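The Thambiah Street swap shelf is back in the lobby, and so is the argument about what belongs on it. The rules still fit on an index card: clean, working, and nothing you would be embarrassed to hand to a neighbor in person. By Tuesday the shelf had already taken in 27 paperbacks, a fondue set and one ski boot.

Toiletries are where feelings run high. Dexter Malabanan wants anything sealed allowed, on the grounds that people buy the 12-pack and then move to Savmont without it. The other camp holds that a bathroom cabinet is a private matter and should stay that way – preferably behind a door.

For now, unopened toothpaste and soap may go on the bottom shelf. Opened tubes may not, however much is left in them. 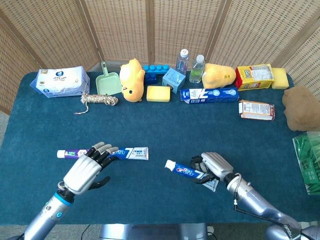 Pascual Benítez wrote in to say that the bottom shelf is where his dog shops, and could the soap please go up one. It will go up one. The ski boot is still available, left foot, size unknown.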